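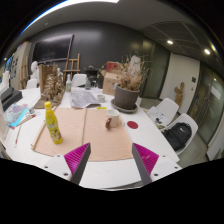 4. Setting out the table

4.1 Before you start

The Skinitz tabletop mat set protects a white or light-coloured table from drink rings, glue and scratches from pots. It is made up of two peach paper sheets, a pad of yellow notes and a roll of round red stickers. The table itself should be fixed at its final height as set out in section 3.

Allow the sheets to lie flat for one hour after unrolling. A sheet that has been stored in its tube over winter may need to be left overnight, face down, with a book at each corner.

Caution: do not iron the sheets. The coating softens and will mark the table.

4.2 Laying the sheets

1. Clear the half of the table nearest to you. Items on the far half may stay where they are.

2. Wipe the tabletop with a soft cloth and plain water, then dry it. Grit left under a sheet will show through as a small bump and will wear a hole in time.

3. Lay the right sheet first. Square it to the front of the table by eye.

4. Lay the left sheet beside it so that the two meet in a thin, straight seam. Do not overlap them. A mug or bottle set down on an overlap can tip.

5. Smooth both sheets with the flat of the hand, working outwards from the seam.

6. Check the outer edges. An edge that is slightly raised, as on the left side of the left sheet in the picture, can be used as it is. If it lifts enough to catch a sleeve, roll it gently the other way and smooth it again.

Note: the sheets are not glued down. If they slide, the tabletop is still damp or has been polished. Remove the polish with warm water and a drop of washing-up liquid.

4.3 Placing drinks and bottles

1. Stand bottles on the left sheet and mugs on the right. In the layout shown, the yellow bottle is on the left and the white mug is near the far right corner of the right sheet.

2. Turn the mug so that the handle faces the seam. Left-handed users may prefer to swap the two sheets over, in which case the handle still faces the seam.

3. Fix one red sticker to the bare tabletop just to the right of the mug. The sticker marks where the mug goes back after the sheets have been lifted for cleaning.

Caution: the stickers are meant for sealed surfaces only. On oiled or waxed wood they can pull the finish away. Test one on the underside of the table and leave it for a day.

Note: pans and teapots straight from the hob must not be placed on the sheets. Use a Kakau cork stand, sold separately (order no. 501).

4.4 Arranging the far half

The far half is left uncovered and is used for papers, plants and things that are seldom moved.

1. Keep loose printed papers in one stack near the centre. A small cup may stand to the right of the stack. Leave a hand's width between them if the cup is in use.

2. Put a yellow note on the tabletop just below the cup. Press along the gummed strip for a few seconds.

3. Stand every plant pot on its own saucer, including pots of dried grasses. The base of a fired pot is rough and will scratch the table when it is turned.

4. Place a flat board under any tall arrangement of twigs or branches. The board catches bits of bark and allows the whole arrangement to be moved in one go. Lift by the board – never by the branches.

5. Boxes go behind the pot. Fold the flaps in where possible. Do not put anything heavy on top of a box with open flaps.

6. Small jars and clear bottles are easily lost to view behind tall arrangements. Bring them forward before lifting the board.

4.5 Cleaning and lifting the sheets

1. Take everything off both sheets.

2. Blot spills at once with kitchen paper. Do not rub.

3. For dried marks, use a barely damp sponge and wipe towards the nearest edge, away from the seam.

4. Lift each sheet by two corners and roll it loosely, coated side out. Do not fold.

Replacement sheets are sold in pairs under order no. 3947. Stickers are sold in rolls of 200. Sheets from the older Manninen set are slightly narrower and will leave a gap if used beside a Skinitz sheet.

Section text: Frauke Hollmann. Checked: Mahlet Tefera, January.

Continue with section 5, Fitting the Stiltia table lamp.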